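FOR IMMEDIATE RELEASE

October 22, 2026

Trallelstead to get free drinking water taps on the high street and at the station

Refill scheme from Flosell opens with two taps, running all year round

TRALLELSTEAD – Shoppers, commuters and anyone else passing through Trallelstead can now fill a bottle for free, day or night, at two new public water taps. One is outside the old market hall on Perron Street. The other is on the station forecourt, next to the bus shelter. Both were switched on this morning.

The taps are the first part of the Trallelstead Refill scheme, run by Flosell, the local water and pipework firm, together with the town's traders. No card needed, no app, no sign-up. Press the button, fill up, go.

Work started in September and finished on time, despite a burst main on Perron Street which closed the pavement for longer than planned. Flosell would like to thank the shops on that stretch for their patience. The paving has been put back and the temporary fencing is gone.

Why now

The town has not had a public drinking tap since the stone fountain in Nanurholm Park was capped off. People have been asking for one ever since. Flosell ran a survey in the spring, on paper at the library and online, and 1,873 people filled it in. The answer was clear enough. Most wanted a tap in the town centre, with the station a close second. Nanurholm Park came third and is being looked at for the next stage – more on that below.

Parents with buggies, dog walkers, people waiting for the late bus. A lot of the comments came from people who said they end up buying a drink they don't really want beacuse there is nowhere to get water once the cafes shut. Others just wanted somewhere to rinse out a flask.

"We read every comment," said a spokesperson for Flosell. "Some were very long. The message was put it where we walk past anyway, and make sure it works in winter. So that is what we've tried to do."

What the taps do

Each tap has a tall bottle filler at the front and a lower spout on the side, set at a height that can be reached from a wheelchair or by a small child. There is a dog bowl at the foot. The water is ordinary mains water, the same as comes out of the kitchen tap, and it is chilled slightly in summer.

The pipes are wrapped and heated against frost. Flosell says the taps will be on 365 days a year, Christmas included. If one does have to be shut off for repair, a notice will go up on the tap itself and on the scheme's web page the same day.

Cleaning is done every morning before the shops open. The spouts are recessed so they can't be touched by the neck of a bottle, and the water is tested every week. Results will be posted online in plain English, no tables of chemistry unless you want them (there is a link for those who do).

The station tap also has a light over it, on from dusk. This was added late, after several people on the early trains pointed out that the forecourt is pitch dark at six in the morning for half the year.

Bring any bottle

Any container will do, so long as it fits under the spout and you are happy to drink from it. The filler is made for the tall narrow shapes most people carry, and the side spout is better for cups and wide flasks. Empty drinks bottles are welcome too, something like a clear plastic soda bottle with a white screw cap, the kind with ridges round it for grip. Rinse it out first if it has had anything sweet in it, and do the cap as well as the bottle. Please don't leave empties on top of the tap – there is a recycling bin beside each one, emptied daily.

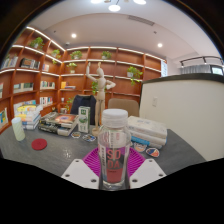
Flosell is giving away a small number of steel bottles from its Perron Street office, while stocks last. One per household please. They are plain, they don't leak, and they come with a little brush for the neck. Schools can ask for a box of them by email, and a few already have. Anyone who finds it hard to get to the office can ask for one at the library desk instead, same rule, one each.

What it cost, and who pays

The taps were paid for by Flosell. The traders' association is covering the daily cleaning for the first two years, out of its street fund. There is no charge to the town and nothing goes on anybody's water bill. The running cost will be looked at again when the cleaning deal ends and the figures will be made public.

Shops and cafes can join in as well. Any business willing to fill a bottle for free, no purchase expected, can have a blue drop sticker for the window. A bakery, the launderette and both hairdressers on Perron Street have said yes so far. Stickers are free and can be picked up from the Flosell office, or ask and one will be dropped off. A list of places will go on the web page and be kept up to date.

Next steps

A third tap, in Nanurholm Park, depends on whether the old supply pipe to the fountain can be reused. Flosell will dig a test hole by the bowling green gate next month. If the pipe is sound, work could begin in spring. If not, a new pipe has to come in from the road, which takes longer and means closing the lower path for a while. Dog walkers will be given notice either way.

There has been some talk of bringing back the stone fountain itself. That is a seperate question and would need the parks team to agree. Flosell is not against it.

The traders' association said its members were pleased to see the thing finished. "We had a queue at ours by nine," said a spokesperson. "Half of them only wanted to see if it was really free. It is. We would ask people to go easy on the button, it doesn't need thumping."

Faults, leaks or a full bin can be reported by calling the number on the side of the tap or through the Flosell web page. Please give the name of the tap, either Market Hall or Station.

ENDS

Notes for editors

Trallelstead Refill is the name of the scheme, capital R. The taps are called Market Hall and Station.

Flosell fits and looks after water pipes in Trallelstead and the villages nearby.

Pictures of both taps can be had from the Flosell press desk on request. Interviews by arrangement, weekdays, mornings are best.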